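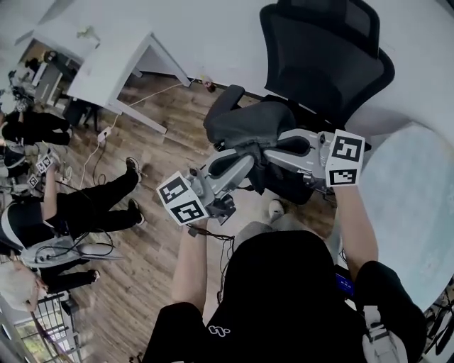 Talks > Winter meetup > Speaker notes

2018-12-07
Damian Mayrhofer

OK, starting. Say hi, say thanks to the people at Trekside for the room, check that the back row can hear me. Don't touch the clicker until the title slide has been up for a few seconds, I always rush that.

So the talk is called "House rules for hand-held control," and I want to get one thing out of the way: I'm not a standards person. I've read the standards, I've got them in a binder, I like the binder! But what I want to talk about tonight is the layer underneath, the stuff a team agrees on at nine in the morning before anyone picks up a controller. The published documents tell you a lot about guarding and stopping and risk assessment. They don't say much about where the power strip goes in a room full of people on office chairs.

We started with no written rules at all at Titico. Four people, all sensible, all friends. And then last March we had our bad week (pause here, let them wonder). Nothing dramatic. A cable got hooked on a chair wheel, a controller hit the floor, and we lost 12 sessions of data before we worked out that one of the marker cubes had shifted on its mount. Twelve sessions, all recorded, all looking perfectly fine on the screen. That's the week the list got started.

Slide: the list. It's one page and it's going to stay one page. Go through it at a decent pace, don't read it out.

Rule one is the floor. Before power on, somebody walks the whole route of every cable with their eyes and then with their feet. If a lead crosses a place where a person is going to stand up, sit down or roll, it gets moved or taped. Extra strips go against the wall. I know, I know, it's the most boring rule in the world, and it's the one we break most. Ask for a show of hands: who has a power strip in the middle of the floor at work right now? (Wait. There will be laughing. I'll put my own hand up.)

Rule two, the cubes. Treat a marker cube like a lens. Hold the handle, never the cube, when you pass a controller to someone. Keep the printed faces clean, and no stickers, no labels, no clever pen marks to tell left from right. We put our left and right labels on the handle. If a cube has been dropped it goes back through calibration, even if it looks fine and even if you caught it on the second bounce. Tell the Brito story if there's time — they had a cube that was off by 2 degrees for a whole project and blamed the software the entire time. Keep it kind, their lead is coming tonight and she gave me permission.

Rule three is the person. This is where I slow down. We write a lot of rules for the machine and hardly any for the human who's got both arms out in front of them all afternoon. Ours is 20 minutes on, then you put the controllers down and get up. Not a suggestion! The timer belongs to whoever is watching, so the operator doesn't get to say "just one more." I'm terrible at this myself. My shoulders after the first month... do the shoulder thing, it gets a laugh.

Also under rule three: hair tied back, lanyards off, nothing hanging from your sleeves or your neck near a jointed arm. Closed shoes. Bottoms of your feet on the floor before anything is switched on. New people get a sit-in session first, where they hold the thing with the power off and just find out how far the joints go and where they pinch.

Rule four, who can say stop. Everyone. The visitor can say stop, the person fixing lunch can say stop. And when somebody says it, you stop first and ask afterward, and you don't sigh at them. We wrote "you don't sigh at them" on the actual page, and I'll defend that sentence to any auditor. Stemotura use a hand signal on top of the word, which I love, and we're going to steal it. The catch is that their people have both hands busy too, so it only works for the ones watching.

Next slide is the log. Date, who was operating, which controllers, anything dropped, anything odd. Five lines, pen and paper, stays by the door. Somebody will ask why it isn't in an app. We tried it. People filled in the app at the end of the day from memory, and they filled in the paper as it happened, so paper won.

Then the bit on how this fits with the formal side. Your house page doesn't replace a risk assessment. Please, please don't go home and tell your safety lead that a guy at a meetup said a single page was enough. Do the assessment, then use the page for the parts that change from room to room, and read it again whenever you move the furniture. We moved offices once and half our cable rule made no sense the next morning.

If I'm running long, cut the log slide and go straight to questions. Likely ones: do we fine people (no), does it slow us down (a little, in the morning), can they have the page (yes, leave copies by the coffee). If someone asks about gloves, say we're still arguing about gloves.

Water is on the left side of the podium. Thank Trekside again, and remind everyone the side door locks when we leave.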